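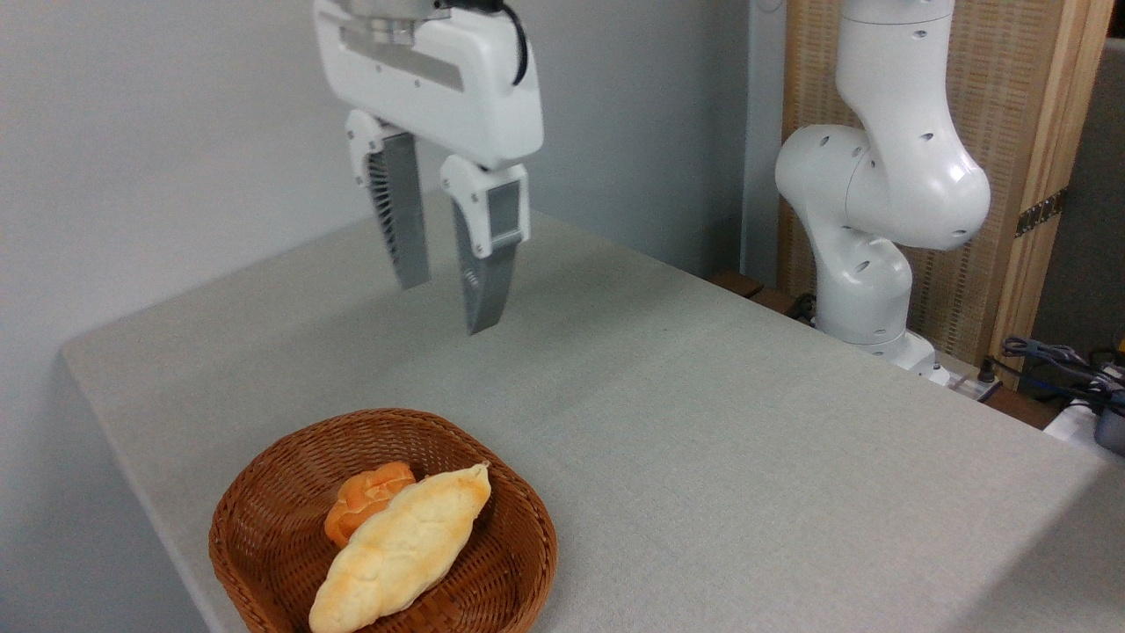 April, a bit after nine in the evening

Feet up at last, tea going cold beside me, and I promised myself I would write something before bed, so let me try to get the day down while I still have it.

We're in the third week with the arms at the Wiltport bakery, and I think I'm finally past the stage of holding my breath every time one of them reaches for a loaf. Rajeshwari Panicker came over from Dridton again to sit with us, bless her, and she spent most of the morning on the long loaves, the soft pale ones, because a grip that suits a hard crust will leave two dents in those. She is so patient! I asked her the same thing about the finger settings three times and she answered it three times as if it were new.

What I keep turning over is how the room sounds now. Packing used to be the loud end of the building – Colton singing, Hamish Tosh arguing with the radio, everybody reaching across everybody. We sent out 3607 pieces today and I could hear my own shoes. Colton McKinnon has moved to the ovens and loves it (he came by at lunch with flour up to his elbows, very proud of himself), but Hamish has the screen now, and he told me he misses having something in his hands. Twenty-two years of bread, and he says his fingers get restless. I didn't have a good answer, so I gave him half my sandwich.

My wrists are better, I have to put that down in fairness. I slept through last night without the brace, the first time since before Christmas, and I felt a little guilty about being so pleased.

Ewan Mowat says the hours are safe through the summer and that the early shift will start at five instead of four. I believe him, mostly. Everaldo Coutinho wants it in writing and I told him I'd go with him to ask, so that's tomorrow's job, along with the 219 rolls for the school order and finding out who has walked off with my good apron.

Must call Mom. Must also remember to bring Rajeshwari some of the plum jam before she goes back.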